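Skumora 3 review: ticket checking software for lottery pools

Reviewed by Cherry Mae Talavera
Category: Desktop software, results and record keeping

Skumora 3 is a desktop program that stores lottery ticket numbers, pulls in draw results and reports which lines have matched. It is sold to people who run pools at work or in a club, and to small shops that keep records for regular players. It does not sell tickets, pick numbers or predict anything. The menu item called "Generator" in version 2 has been removed, and I did not miss it.

I used it from the start of April as the main record for a pool that plays two draw games and one weekly raffle-style game with serial numbers. The same tickets were kept in Curnell, the program I used before, so that every result could be compared. Both were installed on the same desktop computer.

Installation and setup

The installer is a single file. It asks where the data folder should go and whether results should be fetched on a schedule or only on request. The data folder can be moved later, but the setting is under Maintenance and not under Files, where most people will look first. Moving the folder requires a restart of the program.

On first launch you define your games. A game definition has a name, a number range, how many numbers are drawn, whether there is a bonus ball and whether the bonus comes from the same pool of numbers. Serial games are defined by a pattern, such as two letters and six digits. Definitions for the larger state games are supplied. Smaller games have to be built by hand, and the form for this is clear enough, with one exception: the field labeled "Tail match" means that a prize is paid on the last digits of a serial. The manual explains the term on a page that is not in the index.

Prize tables are separate from game definitions. Each table has a start date and an optional end date, so when a game changes its lower-tier prizes, old tickets are still checked against the old table. Curnell keeps one table per game and overwrites it. Anyone who has had to go back over last season's tickets after a rule change will see the value in the Skumora method.

Entering tickets

There are three ways to get tickets in: typing, importing a text file and reading a scanned image.

Typing is fast. The cursor moves on after each two-digit number, duplicates are rejected as you type and the Enter key saves the line and opens a new one. A ticket covering several draws is entered once with a first and last draw. I had no wrong entries caused by the form itself.

Import accepts comma or tab separated text. The standard license limits each import to 1,000 lines. My test file had 1,577 lines, and the program took the first 1,000 and stopped with a message in the status bar. The message goes away after a few seconds. There is no dialog box and no entry in the log. I noticed only when the totals page did not agree with the source file. Splitting the file in two solved it, and the limit is stated on the license page, but a partial import should not end this quietly. The pro license has no limit.

Scanning is the weak part. Flat tickets with dark printing were read correctly. Tickets with a crease across a number row were often read with one digit wrong, and the program marked those lines with the same green tick as the good ones. There is a confidence setting that sends doubtful lines to a review list, but at its highest level it still let through a 3 that had been printed as an 8. I stopped using the scanner after the second week and typed everything.

Fetching results

Results come from a feed run by the publisher. A draw goes through three states in the program: pending, provisional and final. Provisional results are shown in italics, and prize amounts are left blank until the state changes to final. This is the correct way to do it. Published results get corrected now and then, mostly in the prize breakdown, and a pool manager who announces a figure too early will have to take it back.

For the two draw games the numbers usually arrived the same evening. The Thursday draw was late once and came in the next morning. For the serial game, the full list of lower-tier prizes took longer than the top prizes, and the program handled that badly. It moved the draw to final as soon as the top tiers were in, then changed it back to provisional without a notice when the rest of the list was posted. One of our small wins appeared only after that second update. If you use Skumora for serial games, run the check again a day later.

You can also enter results by hand, and a manual result is never overwritten by the feed. When the two disagree the program shows both and asks which to keep. I entered one wrong number on purpose to test this, and the warning came up at the next fetch with the mismatched number in red.

Checking accuracy

I compared the match reports from Skumora and Curnell for every draw in the test period. On the two draw games they agreed on every line. On the serial game they disagreed on tail matches where the serial began with a zero. Curnell dropped the leading zero on import. Skumora kept it, and Skumora was right when checked against the official list.

Neither program should be treated as the last word. The ticket has to be checked by the lottery or a licensed retailer before a prize is paid, and Skumora prints a line saying so at the foot of each report. The line can be turned off in the pro version. I would leave it on.

Speed and hardware

The program is light. A full check of the test file against all stored draws finished before I had moved my hand from the mouse. Opening the yearly summary takes longer, and there is a visible pause when the data folder is on a network drive -- long enough to make you click a second time, which opens a second copy of the window.

Memory use stays low if the scanner module is closed. With the scanner open it climbs with each image and does not come back down until the program is restarted. The publisher's notes list this as a known issue. An older tower with a plain hard drive will run everything else without trouble, so there is no case for buying a new machine or adding parts to an old one for the sake of this software. 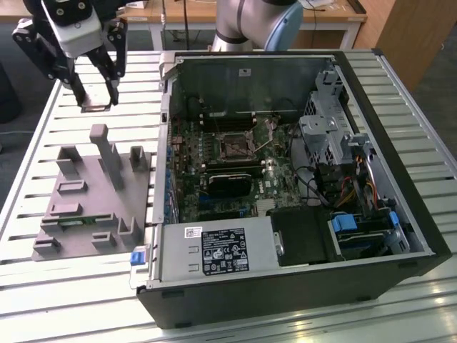

Pool management

Each member has a share, a balance and a history. Shares can be whole or fractional, and a member can sit out a draw without being removed. When a prize is entered, the program splits it according to the shares active on the draw date. Rounding is handled by carrying the odd cents to the next draw, and the carried amount has its own line in the report.

The payment reminder function sends a plain email to any member with a negative balance. The text can be edited. It cannot be sent to one member alone, only to all who owe, so I wrote those by hand.

What I could not do was record a ticket that belongs partly to the pool and partly to one person. The suggested method in the help file is to enter it twice with different shares. This works for the split but makes the ticket total wrong on the summary page.

Reports and export

Reports are available per draw, per member and per year. The per-draw report is the one to print: it lists the lines, the drawn numbers, the matches in bold and the claim deadline. Deadlines are worked out from the draw date and the claim period in the game definition, so check that period yourself if you built the game by hand. The default is 90 days, and many games allow more.

Export is to text or PDF. The PDF export wraps long member names onto a second row and pushes the share column off the page in landscape mode. Portrait mode is fine. I had a year-end report bound at Rezaei, the print shop near my office, and had to redo the file once for this reason.

Backups are written to the data folder by default. Change this. A backup in the same folder as the original is lost with it.

Support

I wrote to support twice. The question on tail matches was answered the same day with a correct explanation. The question on the silent import limit was answered with a link to the license page. I wrote back to say that I had read the page and was reporting the missing warning. There has been no reply to that.

License and limits

The standard license covers one computer, one pool and 800 stored tickets at a time, with older tickets moved to an archive that can be searched but not edited. Imported lines above that number go to the archive oldest first. The pro license removes the storage limit, allows several pools and adds the network folder option. Version 2 license keys are not accepted, and there is no trial of the pro version.

Data from Curnell can be brought in with the supplied converter. Game names and tickets came across. Member balances did not, and had to be entered again.

Verdict

For draw games with typed tickets, Skumora 3 is accurate, and the dated prize tables alone justify moving from Curnell. For serial games it is usable if you check each draw twice. I would not rely on the scanner in its present state, and I would compare line totals after every import on the standard license.

Good: dated prize tables, clear provisional and final states, fast entry form, leading zeros kept.

Bad: silent import cutoff, scanner errors marked as good, serial draws set to final too early, converter drops balances.

Tested on the standard license. Pro features are described from the manual, except for the network folder, which I tried on a colleague's copy.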